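April 28, 2023
Cell 2, laundry task, remote control sessions
Entry by Ona Kairys

Task as written on the sheet: take one item out of the pink basket with the left arm, pass or present it to the hanger, clip it with a clothespin, release. The right arm works at the hanger. Both arms driven from the leader pair, one operator.

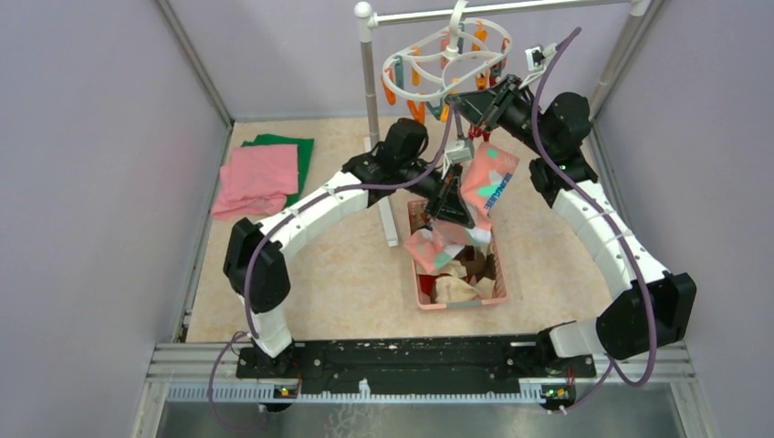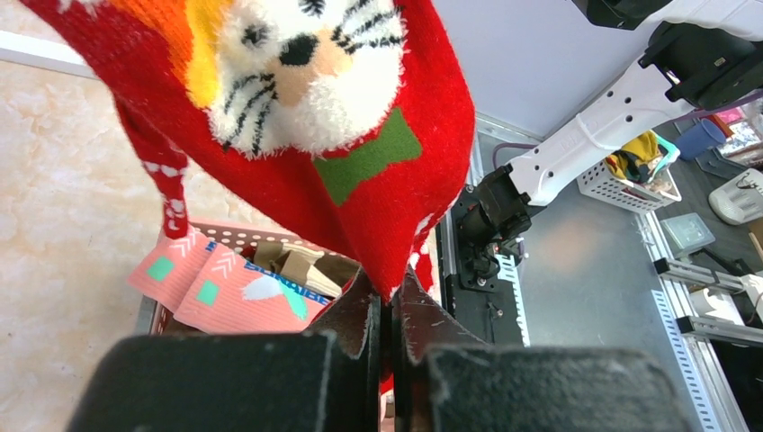

Left gripper holding a pink and white cloth above the basket (first); wrist view, left gripper with the red cat sock (second).

Recording config is the February one, renamed Jekska so it stops getting mixed up with the Zirnix runs. Target for this batch is 194 demonstrations. Total on disk before starting: 974.

Notes on driving:

Pick depth. With the fingers too far into the pile I get two items. Coming down until the tips just touch fabric, then closing, is slower and gives fewer double picks. Double picks are kept only if the operator separates them within the same episode.

Grip point. On socks, take the end and leave the rest hanging free. A grip in the middle folds the sock over the fingers and the other arm has nothing to clip to.

Wrist view. A large item close to the gripper hides a good part of the basket. Operators should not correct from the fixed view while the policy is expected to use both – agreed with Lapiņa, still needs to go in the instructions.

Hanger. It turns when a clothespin is pulled sideways. Approach from underneath and wait for it to settle before closing. The waiting stays in the data for now. Trimming pauses automatically cut useful frames in the Zirnix set and I do not want to repeat that.

Episode length: about 65 seconds once the operator is warmed up, longer at the start. First few of each session to be tagged as practice.

Open:
– leader gripper on the left has play in the trigger, check spring
– ask Kikstead for spare finger pads
– success label: does a clip on the very edge of the cloth count? I marked these as success with a comment
– reset order of items in the basket between episodes, currently by hand and not logged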